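Zaltholm Household Handling Set: data card and fault notice

Summary

The Zaltholm set holds 525 recorded episodes of household cloth handling, collected with hand-held grippers by trained operators. The material covers folding, spreading and moving of garments and small cloths on beds and tables. It was collected by Demetti and is maintained by the Unow data group. This card describes a fault found in part of the set and the steps users should take before training on it.

Status of this release

Release 2 replaces the January release. The January release should no longer be used for any work in which grip force or finger opening is an input or a target.

Description of the fault

The opening of the gripper fingers is read from a sensor linked to the trigger. In 50 episodes the recorded opening does not return to zero when the fingers are closed. The offset grows during a session and disappears when the gripper is restarted. The status light remains green throughout, and the operator receives no warning. The fault was first reported by Lotte Lambrechts, who noticed that a policy trained on the January release let go of cloth early on the robot arm. In one trial the arm continued its lifting movement with nothing held and struck the table edge. No person was within reach of the arm. The trial was stopped by hand. 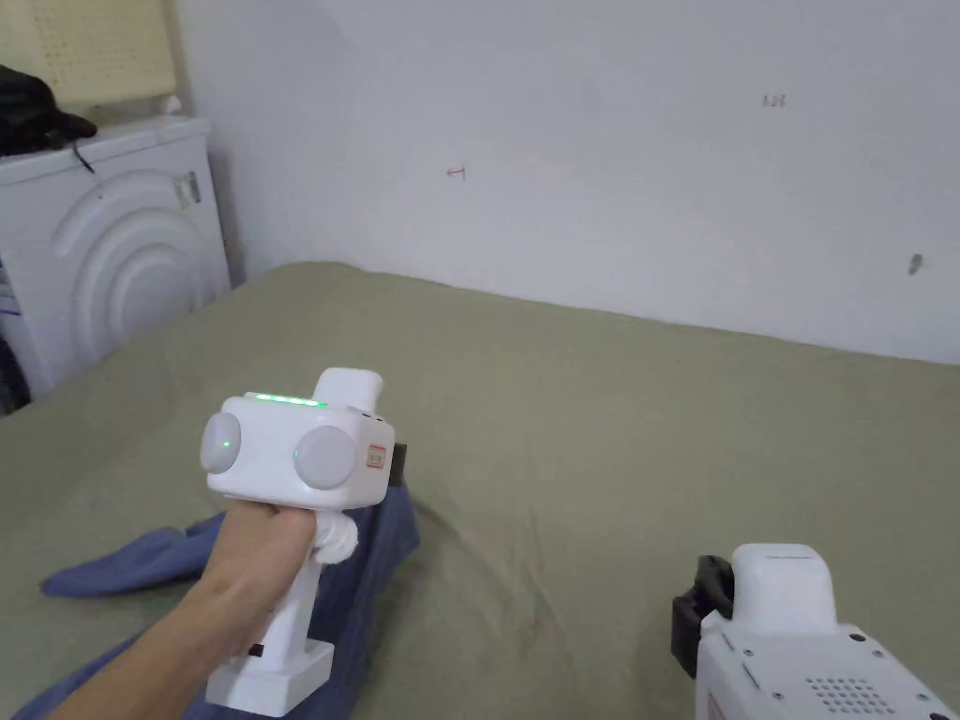 Hand-held gripper in use at a bed station, status light green.

Cause

Inspection by Teun Nijs traced the offset to a worn spring seat behind the trigger. Wear allows the trigger to settle slightly short of its rest position, and the software takes the new position as part of the normal range. Units with a replaced spring seat have not shown the offset in bench tests. Whether warm rooms make the wear worse has not been established.

Affected material

Affected episodes carry the value "suspect" in the field trigger_state. All other episodes carry the value "checked". Video and hand position data are not affected and may be used from every episode. The longest affected episode contains 1841 time steps, of which only the later part shows the offset; it has been marked as a whole, as have the others.

Instructions for users

Exclude all episodes marked "suspect" from training on finger opening. Do not attempt to correct the offset by subtracting a fixed value. Models trained on the January release must be retrained before they are run on a robot arm. Until this has been done, the arm is to be run at reduced speed with an operator at the emergency stop.

Instructions for operators

Close and release the trigger fully before each episode and confirm that the reading returns to zero. The status light shows power and connection only and must not be taken as a sign that the reading is correct. A gripper that fails the check is to be labelled, withdrawn and reported to Jolien Koster.

Open points

An automatic zero check at the start of recording is being prepared by Kobe Coppens. Episodes recorded before the field trigger_state was added were checked by replay, and small offsets may have been missed.

Contact

Questions about this notice should be sent to Luuk Brouwer at the Unow data group. Last revised 28th September.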